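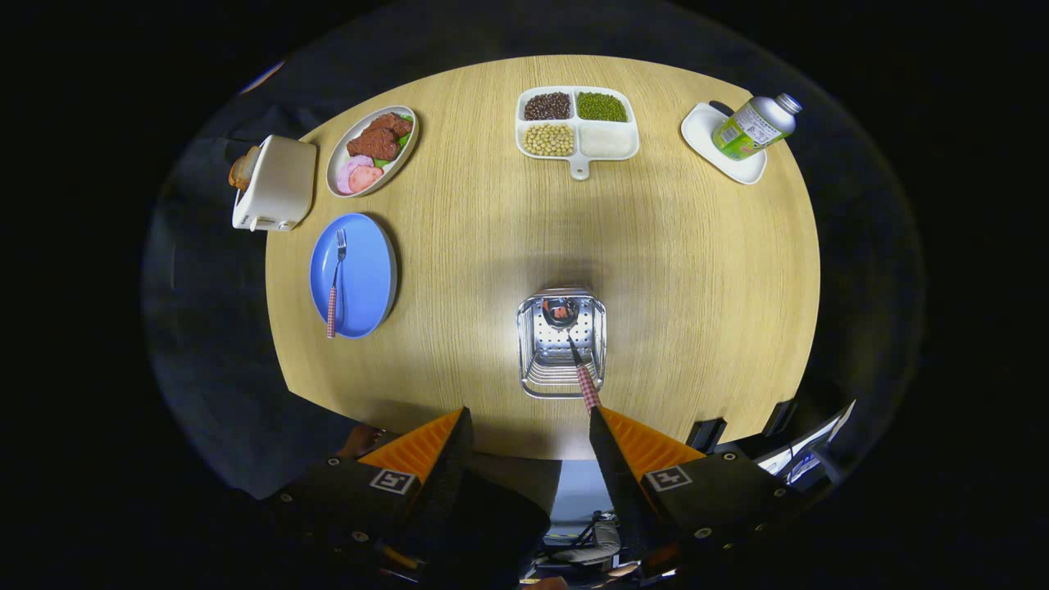 Breakfast is the only meal worth setting a table for, according to the owner of Takari, the small breakfast room that opened on Boychuk Street in June. Lunch, she will tell you, can be eaten standing up.

She has 14 seats and no plans for more. "People ask when I'm going to expand," she says. "I want to hear every table laugh!"

The menu changes often, but toast never leaves it. She tried bread from all over town before she settled on a loaf from Sudau, a bakery a few blocks away -- sliced thick, toasted until the crust goes dark, and brought out right away. "Cold toast makes me sad," she says. "I will run across the room for you."

Then there are the beans. She grew up with a pot of them on the back of the stove and talks about soaking times the way other people talk about ball games. Mung beans are her favorite (they cook fast, and they forgive you), while soybeans get a whole night in water. She goes through some 44 pounds of dried beans a month.

And the plates? She loves a table where nothing matches. "My grandmother had one blue plate and we all fought over it," she says. "I still want the blue one."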